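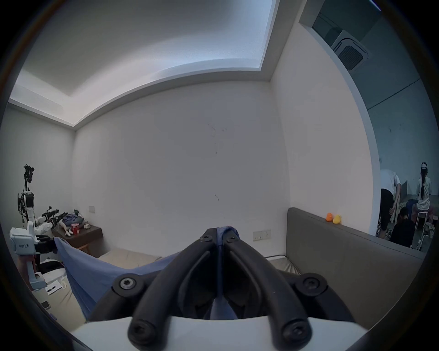
What is a bed sheet?

A bed sheet is a flat or shaped piece of cloth laid on a mattress, or between the mattress and the upper covers, to keep the bedding clean and to give the sleeper a smooth surface.

Home Contents Household Textiles Index Search

Bed sheet

A bed sheet forms part of the bed linen, a term that also takes in pillowcases, bolster cases and duvet covers. The word "linen" survives from the time when most sheets in Europe were woven from flax. Most sheets sold today are made of cotton, polyester or a blend of the two, although linen, silk, bamboo viscose and brushed flannel are also used.

Two main forms are in use. The flat sheet is a plain rectangle, hemmed on its cut sides. The fitted sheet has shaped corners and an elasticated edge, and is made to grip a mattress of a given size. In households where blankets are used, a bed commonly has one bottom sheet and one top sheet. Where duvets are used, the top sheet is often left out.

History

Cloth coverings for beds are known from several ancient societies, though few examples survive. In medieval Europe, sheets were valuable goods and were often listed one by one in wills and household inventories. Wealthy households owned them in several grades, the finest kept for guests and for the principal bedchamber. Poorer households might own a single pair, or sleep directly on sacking stuffed with straw.

Weaving on narrow looms limited the width of the cloth, so that a sheet for a large bed was made by joining two lengths with a seam down the middle. The custom of turning sheets "sides to middle" arose from the way they wore out. When the centre of a sheet became thin, it was cut lengthwise, the outer edges were sewn together to form a new centre, and the worn parts were hemmed as the new sides. The practice continued in many British homes until well after the Second World War.

The household books of the Ballholm estate, which have been studied by the textile historian Soledad Ferreira, give a detailed picture of linen keeping in a large country house. The oldest surviving book lists 294 sheets, of which 89 are marked as coarse and set aside for servants. Each was numbered in red thread at one corner, and the numbers were checked against the book every February. Ferreira has argued that the numbering served mainly to spread wear evenly through the stock, and that the detection of theft was a secondary purpose. Later books are less complete, and the last of them gives only the totals for each cupboard.

Power weaving lowered the price of cotton sheeting during the nineteenth century, and wider looms gradually did away with the centre seam. Coloured and printed sheets became common in the second half of the twentieth century. Before that time, white and unbleached cloth were usual, partly because they could be boiled without loss of colour.

Fitted sheets

The fitted sheet developed in North America during the twentieth century. Early designs relied on sewn pockets at the corners and were inclined to tear or slip off. The addition of elastic made it possible for one sheet to serve mattresses of slightly different depths. Some makers place elastic only at the four corners, while others run it around the whole hem.

The depth of the corner pocket is now one of the main points of difference between products. Mattresses have become thicker, and a pocket made for an older mattress may not reach beneath a newer one. Where the pocket is too shallow, the hem rides up and the corner works loose. Where it is too deep, spare cloth gathers on the top and sides of the bed. 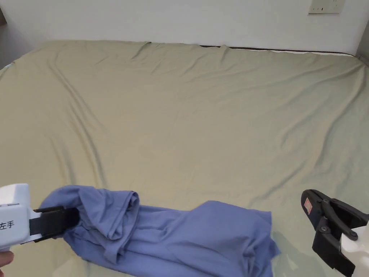 Fitted sheet with creases across the surface and a rounded corner wrapped over the mattress edge.

Makers usually give the greatest mattress depth for which a sheet is suitable. The stated depth does not always allow for a mattress topper or protector, and it may be measured before the cloth has been washed.

Materials and weaves

Cotton is valued for its softness and its ability to take up moisture. The length of the fibre affects both strength and feel, and long-fibred cottons are generally more expensive. Polyester dries quickly and resists creasing but takes up less moisture. Blended cloth is widely used in hotels, hospitals and student housing, where the cost of ironing is an important consideration.

Linen is strong when wet and becomes softer with repeated washing. It creases readily. Silk is light and smooth, but needs gentle washing and is harmed by strong sunlight. Flannel sheets have a raised surface which traps air, and they are mostly used in winter.

Two weaves account for most cotton sheets. Percale is a plain weave, in which each thread passes over one and under the next, and has a crisp, matt finish. Sateen carries more of its threads on the face of the cloth, and is smoother and slightly shiny, though more likely to snag. Twill and jersey are also found, the latter being a knitted fabric.

Thread count is the number of threads in a given area of cloth, lengthwise and crosswise threads being added together. It is often used in advertising as a sign of quality. The figure can mislead when threads made of several twisted strands are counted by the strand. Fibre length, yarn quality and finish have at least as much effect on the cloth as thread count.

Sizes

Sheet sizes follow mattress sizes, which differ from country to country. In the United Kingdom the common sizes are single, small double, double, king and super king. These names do not match those used in the United States or in mainland Europe, and a sheet bought abroad may not fit even when the name is the same.

A flat sheet must cover the top and sides of the mattress and leave enough cloth to tuck beneath it. For a fitted sheet, the length and width should match those of the mattress closely, and the depth should be slightly greater than that of the mattress. Cotton sheets may shrink in early washes unless they have been treated beforehand, and some makers cut them oversize to allow for this.

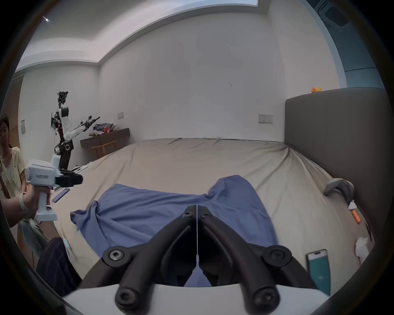
Bed-making

The usual order of work begins with the bottom sheet. A fitted sheet is placed over one corner at the head of the bed, then over the corner diagonally opposite, and then over the remaining two. Creases are smoothed outwards from the middle. A flat bottom sheet is centred on the mattress and tucked in at the head and foot before the sides are dealt with.

The mitred corner, also called the hospital corner, is used to hold a flat sheet in place. After the end has been tucked in, the hanging side is lifted some way from the corner and laid on top of the bed to form a triangle. The cloth left hanging below is tucked under the mattress. The triangle is then brought down and tucked in along the side. The method is taught in nursing, in the armed forces and in hotel work, with small differences in the angle of the fold.

At the Leemans training school for hotel staff, pupils are taught to finish one side of the bed fully before walking round to the other. The school's handbook, edited by Yesenia Quintero, allows 20 minutes for stripping and remaking a double bed during the first week of the course. Other schools teach the work in pairs, one person standing at each side.
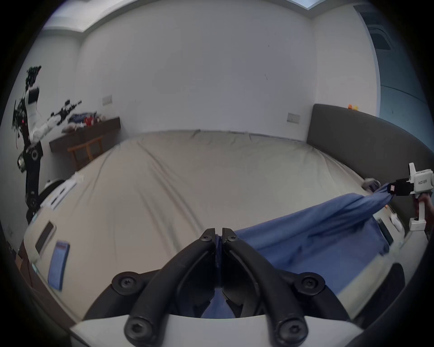 Blue sheet on a bed, partly flat and partly raised in folds.

Washing and storage

Advice on how often sheets should be washed varies, but once a week is commonly suggested. Care labels give the highest safe temperature. Cotton and linen bear hotter washing than silk or most blends. Sheets of strong colour are best washed apart from pale items at first, as loose dye may run. Fitted sheets tend to trap smaller articles in their corners during tumble drying and are sometimes dried separately.

Flat sheets are folded in halves or thirds to suit the shelf. Fitted sheets are more difficult to fold neatly. One widely used method is to tuck the corners inside one another, lay the sheet on a flat surface, turn the elasticated edges inwards and fold the resulting rectangle as usual.

Linen cupboards should be dry and aired. Damp storage encourages mildew, and long storage along the same fold lines may weaken the cloth. Old or valuable sheets are sometimes refolded at intervals or kept on rollers. The Stornska textile collection keeps its embroidered wedding sheets rolled in acid-free tissue, with the worked borders facing outwards.

Customs and language

Sheets have long formed part of the trousseau, the stock of household goods brought by a bride to her marriage. In parts of Scandinavia and southern Europe, the top sheet was made with a broad decorated border which was turned down over the blankets. Initials were commonly added in white or red thread.

Several English expressions draw on the bed sheet. "White as a sheet" describes a person made pale by fear or illness. "To get between the sheets" means to go to bed. The phrase "three sheets to the wind", meaning drunk, has no connection with bedding and refers to the ropes, known as sheets, which control a ship's sails.

Last updated: February

Related articles
Bed base
Bolster
Counterpane
Duvet
Flannel
Linen cupboard
Mattress protector
Percale
Ploven weaving mills
Valance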